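Is the Skekus two-arm table kit worth it for folding small cloths?

Posted in: Home and Small Workshop Automation
19 replies hidden, showing the most useful

Eckhard Harms

I run a small business renting out table linen, mostly napkins and tea towels, and I have reached the age where folding the stuff is doing something unkind to my thumbs. My nephew, who has never folded a napkin in his life, has convinced me that the answer is a robot. Specifically the Skekus, the one with an arm on each side of a wooden-topped table and a gripper on each arm. The seller is Broltance and the starter package is listed at $1288 a month on a lease, with setup extra and a minimum term I had to scroll a fair way to find.

I went to see one in January. The salesman was very pleasant and used the word "journey" more than I would like from a man selling machinery. I was allowed to stay for the whole session, which was 27 minutes, and was given a coffee in a mug with their logo on it. I was not given the mug.

I took away a brochure and one picture from the camera on the near arm's wrist, which they say is what the software works from. I wanted it because the brochure photos are all grey fog and blue light and you can't tell what the thing looks like on a working day. 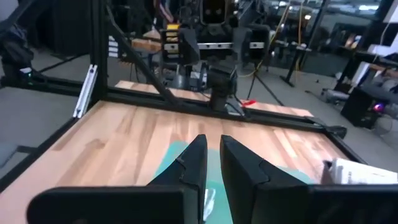

View from the wrist camera, fingers open over the green cloth. Other arm at the back.

What I can't judge is whether those fingers are any good for thin fabric. They look like something for picking up bricks. The salesman said the finger shape was "a solved problem" and then moved on to the payment options. My napkins are plain cotton, hemmed, and come off the line in a heap. I don't need them fast. I need them square, and I need to be drinking tea while it happens.

Has anyone here leased one? Is the package any use as it comes, or do you end up buying the extras? Also, does the black framing around the table come apart? My workroom door was built for a smaller century.

Svenja Ruppert
Marked helpful by the poster

We had the Skekus on lease at a uniform laundry for most of a year, so I can give you the long version.

The fingers first. Those look like the standard plates, same as ours. They're fine for anything with a bit of body to it: boxes, rolled towels, folded stacks being moved from one spot to another. For a single layer of cotton lying flat on a hard table they are a trial. The fingers need something to close on, and a flat napkin gives them nothing. Ours would come down beautifully, shut with great confidence, and go up again holding air. It did this with the same dignity every time.

Two things helped. One was the soft finger pads, which Broltance sells as an extra and which in my opinion belong in the box. The other was putting a thin foam mat over the wood so the fingertips could press in slightly and pinch up a fold. The pads were dear. The mat came from a camping shop.

Now colour. You've got a green cloth on a pale wood top there and it stands out well. Yours are napkins for hire, so I'm guessing a lot of white and cream. We had cream aprons on a table much like that one and the camera had a rotten time finding the corners until we put a dark mat down. Look at the gap between the fingers in your picture too. There's a bright little spot of glare on the cloth. One spot like that may not matter, but we ended up turning off the lamp straight over our table and bouncing light off the ceiling instead. Our results got better that same afternoon, and I'd spent a fortnight blaming the software.

On the heap: ask them to show you it starting from a heap. The demo I saw began with a towel that was already laid out flat, and flattening is most of the job. If a person has to spread each napkin first, you may as well fold it while you're standing there. Ours managed to get a tea towel out of a pile and flat on a good day. Fitted sheets we do not discuss.

The frame does come apart. It's black aluminium rail bolted at the joints, and our installer had it through an ordinary door in pieces. Putting it back square took him the morning, and then the arms had to be calibrated again, which Broltance charges for. Measure your door, then measure the hallway. I only did the door.

Would I lease it for napkins alone? No. For napkins plus stacking and boxing, maybe, on the shortest term they'll give you. Take 2 bags of your own linen to the next demo, unfolded, and don't let anyone tidy them up first.

Mühlbauer

Never used the Skekus but my brother-in-law looked at a Plidel, which has one arm and costs less. He didn't buy it either. He bought a boat.

If your thumbs are the trouble you could try a folding board, the plastic sort they use in clothing shops. Mine was under twenty bucks and it goes through any door. No camera on it, mind you.

Eckhard Harms

Thank you both. Svenja, I rang Broltance about the heap and was told someone would get back to me, in a tone I recognized from the bank. I've asked for the price of the pads in writing and booked a second visit, and I'm bringing the cream ones. The hallway has been measured and the news is poor.

Mühlbauer, what sort of boat?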